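Stultel two-arm sorting station: a review after one season
8 Jun 2018
By Sharon Laizer

We run a textile return service. Work cloths come back from garages and print shops, get sorted at a table, and go on to the laundry line or to scrap. Until January all of the sorting was done by hand. Then we leased a two-arm station from Stultel, with the Camenow scheduling software, and put it on one of the sorting tables. I manage the floor, so I had a say in the lease, and I have worked beside the arms most days.

The station handles about 300 cloths in a shift. A good hand sorter does more. The arms are slow on anything wadded up, because they have to find an edge before they can grip it, and a cloth that has been squeezed into a ball can take two or three tries. Flat pieces go quickly. 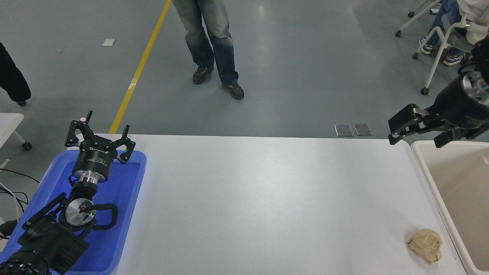
On the floor

We kept the table we had, a long white one, with a blue tray at one end and a cream bin at the other. The two arms carry different grippers. The one at the tray end has open, hooked fingers. The one at the bin end has two flat fingers, and it gives us less trouble. Setup took 34 hours of paid time, most of it spent on cables and on teaching positions. Stultel's installer had quoted us less.

The job has changed for the people more than I expected. Lilian Temba used to stand and sort all day. Now she watches the station, clears stuck pieces and checks the scrap. Her shoulders are better and she says so. She also says the day is longer, and that she talks to fewer people. Kiprono Mollel asked to go back to hand sorting after a month, and we let him. Both kept their pay grade, which we put in writing before the lease was signed. I would advise any shop to do the same.

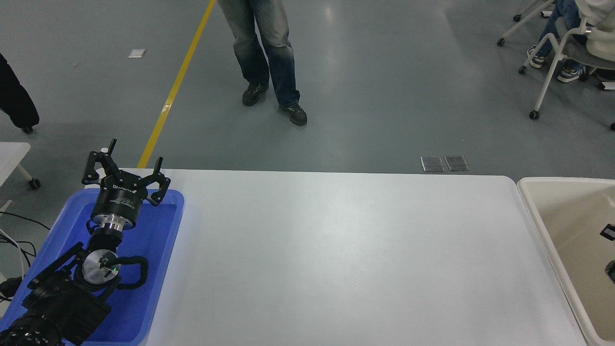
Tray end of the table, with the basin at right.

Training is the weak point. The Camenow manual is 2 booklets that disagree on how to restart after a stop. Pendo Mugo on our crew wrote a single page to replace both, and that page is what people use. Phone support was polite and slow.

The lease costs us 1,435 a month, service included. We looked at the Wandadby single-arm unit as well. It was cheaper, but it couldn't reach both ends of our table.

Good: steady on flat cloths, easier on the shoulders.
Bad: crumpled cloths, the manual, long stretches of watching.

We have renewed for another year, on one table only. The other tables stay with hand sorters.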